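Notas da aula — escolher um kit de pinça manual (Okard x Cotska)

Pessoal, juntei os meus rabiscos sobre os dois kits que andamos a comparar. Levem isto impresso para a prática, que eu não vou repetir tudo!
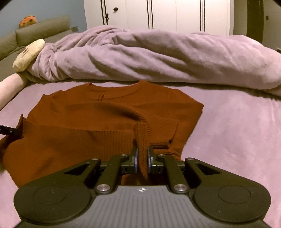

Glykeria Christodoulou acha que estamos a olhar demais para o preço e que, para roupa, o kit devia ser julgado primeiro pelas almofadas dos dedos, depois pelo resto. Eu concordo a meias. As almofadas contam imenso (uma manga de malha pega-se pelo punho, entre os dois dedos, e se a borracha for dura o canelado foge), mas trocam-se em dois minutos. A articulação não se troca.

## O que vem na caixa

- **Okard**: pinça montada, um par de almofadas de reserva, software de gravação. 800 euros.
- **Cotska**: o mesmo, mais 5 pares de almofadas e um ano de assistência. 2.000 euros.

A assistência da Cotska é boa, respondem depressa e em português. Já o manual da Okard... bom, tragam paciência e um dicionário.

## Como vamos avaliar

Cada grupo pega numa camisola pelo punho, levanta a manga e pousa-a de lado. Depois repete pela bainha e pela gola. Quero que anotem:

1. se o tecido escorrega ao levantar;
2. se a mão cansa (a minha cansa com a Okard ao fim de uns 20 minutos, mas tenho mãos pequenas);
3. se a folga nos eixos se sente ao fechar os dedos.

O ponto 3 é o que mais me interessa — uma pinça com folga grava aberturas que não correspondem ao que os dedos fizeram, e depois o modelo aprende disparates.

Não usem só malha grossa. Uma T-shirt fina é bem mais chata, e uma toalha é quase batota.

Quem quiser ler mais, o capítulo do Filippos Gavalas sobre preensão de têxteis está na pasta da cadeira. As fichas entregam-se em maio, com o nome do kit na primeira linha, por favor!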